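Mistville Repair Library: Note on Carpet and Appliance Weight

The November 2024 intake closed with 368 items logged, most of them small kitchen goods and loose hardware. The full list is at the front desk in Mistville. What follows concerns floor loading, which came up in 54 of the member forms.

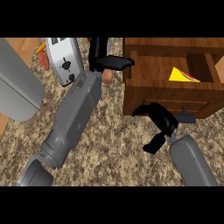 Cut-pile carpet compresses under a static load and recovers slowly. Recovery depends on fiber, pile height and time under load. Balakrishnan Marar ran the Udard test strips for 481 hours and found that nylon regained most of its height after steaming, while polypropylene did not. A mottled carpet in tan, cream and dark brown hides a shallow dent well, even beside something as bulky as a gray refrigerator-type unit, so check by hand and do not trust the eye. Spreader plates should extend past the foot on all sides.

Drawer units need a separate check. An open drawer moves the center of gravity forward, and on soft pile the front edge sinks first. The Sukis bracket is still our standard anchor for solid walls. For hollow walls, use the Amin toggle and tighten it by hand – power drivers strip the collar. Almost 792 toggles remain in stock.
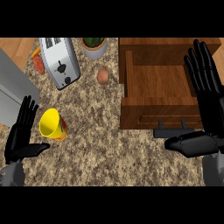
Wooden drawer unit with one drawer pulled out.

Forms for the next round of test strips go to Balakrishnan at the desk. Please write the fiber type on the back of each sample.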